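**Solidarity payment on a loan that turns permanent: which fee does it run on?**

*Posted in: Registration and transfers*

I do the registration paperwork for a semi-pro club, Whiteley, and we have a training reward matter I can't close out. We had a midfielder with us from age 12 until he was 21. He then left for Grarkis, abroad, on his first professional contract. Grarkis later loaned him to Rilonix, in a third country, with an option to buy. The option has now been exercised.

The figures I have been given are a loan fee of 600 thousand and an option price of 2,425 thousand, same currency. Rilonix has told us by email that solidarity is due on the option price only, as the loan fee was "a service charge between the clubs." They also say the percentage was already taken out of what Grarkis received, so we should be asking Grarkis.

What I need to know:

- Does the loan fee count toward the total?
- Who do we chase, the buyer or the seller?
- Do the early years count at the same rate as the later ones?

We have his registration cards for every season except one, where the league changed its system and the record shows a gap from July to December.

---

**offside_ledger**

Taking your points in order.

The loan fee counts. Solidarity applies to compensation paid for a transfer before the contract expires, and a loan for a fee is treated as a transfer for this purpose. You have two payments from the same buyer to the same seller, and each one triggers its own contribution. What the clubs call the payment in their agreement does not change what it is.

The new club pays. Rilonix is supposed to withhold 5% from each payment and distribute it to the training clubs. If they sent Grarkis the full amount by mistake, that is between the two of them. They still owe you, and they can try to recover it from Grarkis afterward. Do not agree to chase the seller. It wastes months and the time limit on claims keeps running against you.

The rate is not flat. The four seasons of the 12th through 15th birthdays carry 5% of the contribution each. The eight seasons from the 16th through the 23rd carry 10% each. Check which seasons you can prove, then work out your share of the 5%, not of the whole fee. People get that wrong constantly and send demands that are 20 times too high.

The gap season is prorated if you can't prove it. Half a season missing means you lose half of that season's share.

Also confirm that the fee was paid in one installment. If it was staged, your share falls due in stages as well, each with its own deadline.

---

**touchline76**

pretty sure small clubs never see this money. we sold a keeper and got nothing. I would just ask for a sell-on clause next time

---

**offside_ledger**

@touchline76 A sell-on clause is a contract term between the two clubs that sign it. Solidarity comes from the regulations and doesn't need to be in any contract. If your keeper moved inside one country with no international element, that may be why nothing came.

---

**backpost_admin**

Agree with the first reply. I would add something on the evidence, which is where our own claim was slow.

The player passport issued by your national association is the main document. If it shows a gap, the other side will use the gap. Ask the association to correct the passport before you send anything. Ours accepted the paper registration card, two stamped match sheets from the missing period and a letter from the league confirming the system change. It took 12 working days. Email printouts and team photos were refused.

Keep the originals by season and don't staple them, as the association's scanner operator will only pull them apart again. We run claims out of a plain white cardboard box with a lid and use black binder clips, the kind with wire handles, for each bundle of cards and match sheets.

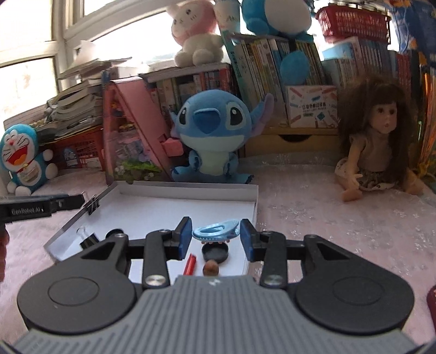
The order of work that got us paid was the passport first, then the calculation, then a formal demand to the buying club with bank details on letterhead. Give them a date. We tracked ours in Zinduvance, but a spreadsheet does the same job. Columns: season, age, months registered, rate, share, proof held. For a bundle to count as complete in our system it needs a card plus one independent record, and the clip doesn't go on until both are in. It hangs on the rim of the lid in the meantime, so a clip left up there means a season still open. Scan everything before it is mailed.

One more check. If the payment goes through the clearing house, the money is allocated from the electronic passport data and your direct demand may be redirected there. In that case the passport correction matters even more, and there is a review window in which your association has to speak up on your behalf. Call them on Monday and ask whether a review has already been opened for this player.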